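Speaker notes: "Measure Twice, Pour Once"
Home darkroom evening, Brindness Community Hall
Monday, March 28, 2022

(Wait for people to find chairs. Lights stay up for the first part.)

Hi everybody, thanks for coming out! I know some of you drove over from Hastthorpe and the parking here is terrible, so I'll start gently while the last few wander in.

My subject tonight is mixing and keeping darkroom chemistry at home. I know it's the boring half of the hobby. We all want to talk about lenses and that one magic paper you can't buy anymore. But nearly every sad roll of film I've ever pulled off a reel was ruined at the kitchen sink, by me, with a measuring cup in my hand.

(Hold up the sad roll. Pass it around if people want to see it.)

That one came back from a week at Lekota. Fog on the lake every morning, it was gorgeous, and I developed it in something I'd mixed the previous summer and left half full under the stairs. You can just about make out a dock.

So, first thing: volume. My stock solution makes up to 2,000 milliliters. I start with less water than that, stir the powder in slowly, and top up to the line at the end. For years I started with the full 2,000 and then added the powder, and I wondered why everything came out a bit thin (yes, I had read the instructions, I just didn't believe them).

Get your eye down level with the mark. If you look from above you'll read it wrong, and you'll read it wrong a little differently each time, so you can't even correct for it later. I kneel on the bathroom floor. My family finds this very funny.

(Next two slides.)

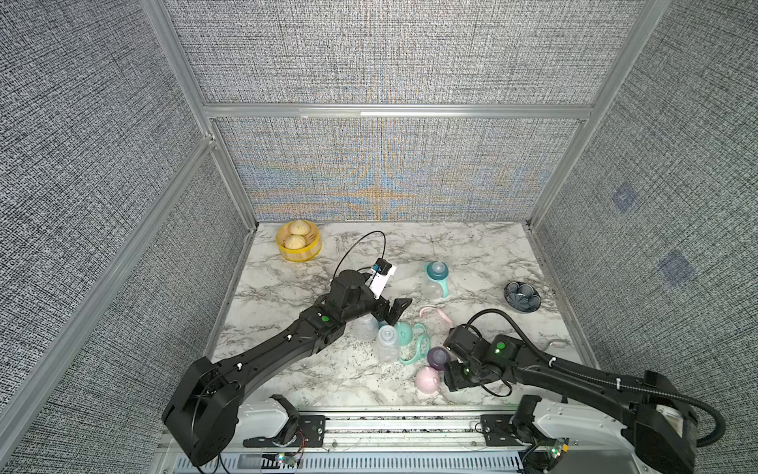 Tabletop, then graduation marks on a translucent bottle.

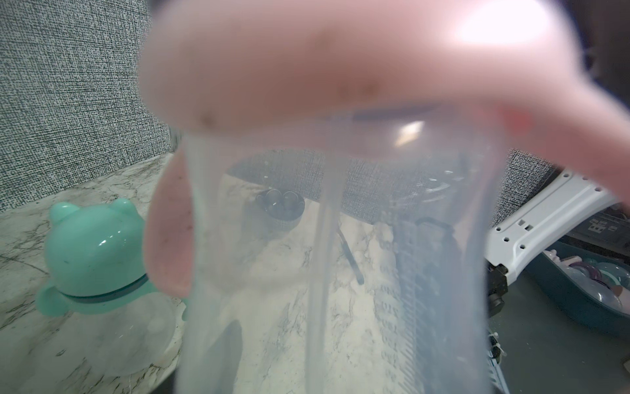

Okay, labels! Everything gets a label with what it is, the strength, and the day I mixed it. I use masking tape and a pencil. Ink runs the second you get fixer on it, and then you've got a mystery bottle, and you can't very well taste it. Please don't taste it. Please don't keep it anywhere near food, either, and if you've got kids in the house it goes behind a lock.

Air is the other big enemy. Developer goes off because of the air sitting on top of it, so a half-empty bottle ages much faster than a full one. I split a fresh batch into small bottles filled right up to the neck, and I only open one at a time. Some people use the squeezy accordion kind. I had a set and never managed to get the folds clean, but if they work for you, great.

(Somebody will ask about the color. Let them.)

Pale straw is fine with the one I use. Strong tea, I'd test it on a scrap of film first. Coffee, out it goes, and check with your town on how they want it disposed of, particularly used fixer, which has silver in it.

Temperature next. I stand the bottles in a dishpan of water and leave them until everything agrees with the thermometer. It takes longer than you want it to. Go make a sandwich, wash your hands, come back.

Now the notebook. I've kept one since I started, and I went through it last week for this talk: 2,319 rolls. I know!! The Daltard street fair alone takes up pages and pages. Each roll gets one line with the film, the dilution, the time, the temperature, and a grumble if I've got one. When something comes out odd I can look back and usually find that I changed two things at once, which is a habit I still haven't broken.

(Show the notebook, the page with the fixer stain. Check the time. If it's past 9, skip the bit about stop bath.)

Stop bath, quickly: mix it weak, keep a window open, and always pour the acid into the water.

We'll meet again in April and that one's all about printing, so bring a negative you like. Coffee's at the back, and I've got spare masking tape if anybody wants some.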